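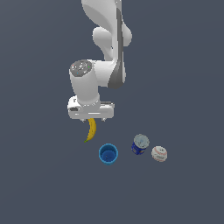
La journée portes ouvertes de Plavside est une manifestation annuelle consacrée à la robotique de manipulation, organisée en avril par l'atelier Selvanayagam dans l'ancienne minoterie de Drerholm. Elle est connue surtout pour son épreuve sur simulateur, dite « de la banane », qui attire un public supérieur à ce que son intitulé laisserait espérer.

Origine

La première édition, conçue par l'ingénieur Arif Barua, devait présenter aux habitants un bras en état de marche. Le bras étant resté bloqué chez le transporteur, les visiteurs regardèrent sa version simulée sur un écran emprunté à la salle des fêtes. La formule plut, coûtait peu et ne pinçait personne ; elle fut conservée. L'arrivée du bras, quelques semaines plus tard, ne donna lieu à aucune cérémonie.

Déroulement

La visite dure 30 minutes et se fait par petits groupes. Elle commence par un exposé sur la cinématique, que le programme qualifie d'« accessible à tous » et pendant lequel les enfants sont autorisés à dessiner. Vient ensuite la démonstration proprement dite : un bras blanc terminé par une pince à deux doigts opère au-dessus d'un plan uni, bleu ardoise, où se trouvent une banane, une tasse bleue, une petite boîte cylindrique à couvercle gris et une balle de baseball. La présence de cette dernière intrigue régulièrement le public de Drerholm, commune dépourvue de terrain.

Les 4 objets ont été retenus pour leurs formes dissemblables. La banane, courbe et peu coopérative, passe pour la plus instructive. La balle a ses partisans, notamment parmi les visiteurs venus la voir rouler hors du plan, ce que le simulateur restitue avec une grande fidélité.

À la fin de la séance, chacun peut choisir l'objet à saisir et lancer un essai. Le règlement interdit d'applaudir avant que la pince ne se soit refermée, à la suite d'une édition où l'enthousiasme avait précédé le résultat – et n'avait pas été suivi par lui.

Fréquentation

Le registre d'entrée de la dernière édition compte 1,288 signatures, dont plusieurs de la même main. La salle ne pouvant accueillir que 300 personnes, les groupes se succèdent jusqu'à 19 heures, et la file d'attente longe le bief, où se tient une buvette. On y vend des bananes.

Réception

Le bulletin municipal de Nunstead, localité voisine et rivale, a jugé la démonstration « lente, mais bien éclairée ». L'atelier Selvanayagam a repris la seconde moitié de la phrase sur ses affiches. Nunstead propose depuis sa propre journée, consacrée aux tondeuses autonomes, en plein air et sous réserve du temps.

Voir aussi

Minoterie de Drerholm
Préhension robotique
Fête de la tondeuse de Nunstead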